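I should start with the price, as the sales page takes its time getting there. Samix, the simulation package from Trondholm, costs 569 a year for a single seat. For that you get the simulator, a wrist-camera view, a library of rooms and household objects, and a licence that lets you keep whatever you record. The next tier up is 900 and adds "scene variation", a phrase I'll come back to.

I went in doubtful. I've bought this kind of thing before (the old Steinbach bundle, if anyone remembers it) and ended up with a very pretty kitchen in which nothing could be picked up. My question for Samix was a dull one: if I spend my evenings gathering practice runs in a made-up house, will any of it be worth having when I go back to a real arm on a real bench?

## Setting up

Installation took most of an evening. The download is 61 GB, a fact which appears in the help pages and nowhere on the shop page. After that it wanted a restart, then a newer graphics driver, then another restart. The launcher has a cheerful progress bar that sits at the end for so long I went and made tea, drank it, and came back to find it still there.

Once it's running, I'll admit it runs well. My machine is decent and not new, and driving the arm felt steady. There was a small lag on the wrist turn which I stopped noticing after an hour. The controls are sensible, apart from whoever decided that "release" and "reset scene" should be neighbours on the keyboard. I lost 3 good runs to that before I found the remapping menu.

## What the wrist camera gives you

Most of my time went on the wrist view, as it's the one I'd want to train from. The brochure makes a lot of its surfaces, and up close they're better than I expected. The grain on the red thing I kept going back to holds together even when the camera is nearly on top of it, and the streaky stone pattern beside it has a fair bit of variety.

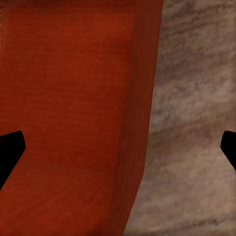
*Wrist view, fingers wide, very close in. The fingers get no shading at all.*

That caption is my first proper complaint. All the effort has gone into the things you might grab, and the fingers are flat black shapes. On my own gripper at home the tips pick up light, scuffs and bits of tape. A model trained on pure silhouettes may cope perfectly well with that, or it may not, and Trondholm's pages offer nothing either way beyond the word "photoreal", used a great deal.

The lighting is soft to the point of politeness, too. I get much harsher shadows from a desk lamp. There's a slider for it in the 900 tier. I'm not thrilled about paying extra for a shadow.

## The floor, and some grudging praise

Pull the arm away from the furniture and point it down and things improve. The floor is good. There are plank joints and knots where you'd hope to find them, the boards don't all match, and there's a pale patch of glare that washes the colour out of the wood on one side. Glare like that ruins real recordings of mine all the time, so I was pleased to meet it in a simulator. Somebody there has used a camera indoors.

The gripper housing pokes up into the bottom of the view as well, lettering and all, though the lettering is too faint for me to read. I like that it's been left in. Other packages hide it and give you a clean picture you'll never get from hardware.

What I can't tell from one seat and a few evenings is how much of that floor repeats. I have my suspicions. "Scene variation", as far as I can work out from the help pages, means swapping colours and nudging lights. If that's all it is, I could do it in a script and keep the difference.

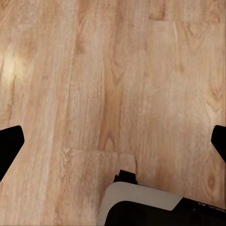
## Would I pay for it?

At 569, for one year, probably once. The recordings export cleanly, and the files opened in Nillusent without any fiddling, which the Steinbach ones never did. If you've no arm of your own and want to learn how this sort of work goes, it's a fair way in, provided you've got the disk space and some patience with the launcher.

I wouldn't take the upper tier on the strength of what's published. I've written to ask for a side-by-side of the same task, simulated and real, with the failures left in. The reply I got was a link to the brochure. I've asked again, and my trial runs out at the end of October, so they have until then.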